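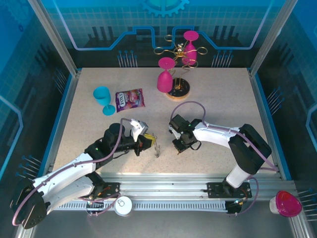 Etollow chain and necklace repair – FAQ

Same things get asked a lot so they're all here now. Read this before emailing please, it'll be faster for you.

What do you fix?

Chains mostly. Necklaces, bracelets, anklets, pocket watch chains, eyeglass chains. Snapped links, dead clasps, missing jump rings, stretched-out sections, knots. Also shortening and lengthening.

What don't you fix?

Watches. Stone setting. Anything with glue holding it together (the solder heat wrecks it). Pearl restringing – used to, stopped, takes forever. Zelberg still does pearls, try them.

Is it worth fixing a cheap chain?

Up to you. If your grandmother wore it then yes. If you bought it at the mall last month, probably take it back. We don't judge, we fix plenty of chains that cost less than the repair did.

How much?

Clasp swap on a plain chain is $34, clasp included if it's base metal or silver. Gold clasps are extra, depends on the gold price that week. Soldered links are priced per link. Knots are by the hour with the first half hour free. You get a quote by email before anything gets touched. Nothing happens untill you say yes.

Do you charge for the quote?

No. If you say no to the quote you pay return postage and that's it.

How long does it take?

Usually 8 working days from when it lands here. January is slower. So is the week before Mother's Day, everyone finds the broken thing in the drawer at the same time.

Can you rush it?

Sometimes. Ask first. Don't write RUSH on the envelope and hope.

How do I pack it?

Clasp it closed if it still closes. Thread one end through a drinking straw, or lay it flat on plastic wrap and roll it up. Then a small bag, then a padded envelope or a little box. Not a plain letter envelope – the sorting machines tear those and the chain goes out the corner. One chain per bag. Put your name and email on a piece of paper inside, and the order number.

My chain is in pieces. Send all of it?

Yes, all of it. Even the tiny ring that fell off. Even the bent one. We match wire thickness and link shape off the broken parts.

I lost some links. Can you match them?

Often. Cable, curb, rope, box and figaro are easy, we keep those. Snake and herringbone no, they don't come as links you can add. Older handmade chain we can sometimes make a link for, and it will look a bit newer than its neighbors for a while. If you really hate that, say so and we'll put the new link back by the clasp where hair covers it.

How do I know what metal it is?

Look near the clasp with a phone camera zoomed in. 925 is silver. 375, 585, 750 are gold. GF is gold filled, GP is plated. No stamp doesn't mean it's fake, stamps wear off. We test everything anyway.

A magnet sticks to the clasp. Is it fake?

Not necesarily. A lot of spring ring clasps have a steel spring inside. Test the chain part.

Can you fix plated chains?

Yes but the heat can discolor the plating right by the repair. We can close a link cold instead of soldering it. Weaker, looks better. Fine for a light pendant, bad for a heavy one.

Can I get a knot out myself?

Try it. Hard flat surface, good light, one drop of baby oil on the knot, two sewing needles. Loosen from the middle out. Never pull the ends. Give it twenty minutes then stop and go do something else. If a link is starting to bend, stop for good and send it.

Which clasp should I get?

Lobster for most people. Spring rings are fine, just fiddly, and the small ones wear out. Magnetic if your hands hurt – we add a safety chain to those for anything heavier than a charm. Not magnetic if you have a pacemaker, ask your doctor. Toggles look great and fall open if the chain is very light.

Can you shorten it but keep the spare piece?

Sure, you always get the leftover back. Or we put a ring on it and it becomes an extender.

Do you clean it too?

Quick clean comes with every repair. If you want the dark bits left dark on old silver TELL US. Once it's polished off it's gone.

What about insurance?

Return shipping is covered up to $374 as standard. Over that, tell us the value and we'll add cover, the most we can take by mail is $1,020. Worth more than that, bring it in person or use somebody local to you. Getting it here is on you, so get tracking.

Is there a guarantee?

Six months on the bit we repaired. Not the rest of the chain. If link 12 was worn thin and goes after we fixed link 40, that's a new repair. We do tell you in the quote if we see thin spots.

Can I drop off?

Yes, counter is open Thursday only, 10 to 4. Ring the side bell, the front one is dead.

Do you sell chain?

By the inch, yes, silver and gold filled. Ask for the current list. We carry the Trineck clasps too, singles or packs.

Do you ship outside the US?

Canada yes. Everywhere else no, customs on repairs is a mess.

I sent something and heard nothing?

Check spam first. We email the day it's opened. If tracking says delivered and it's been more than three working days, write with the tracking number in the subject line.

Are you the same people as Kikuchi Chain & Clasp?

No. Similar street name, different town. We get their packages every so often and forward them, but it adds a week. Check the label.

Contact | Shipping | Returns | © Etollow, all rights reserved | Back to top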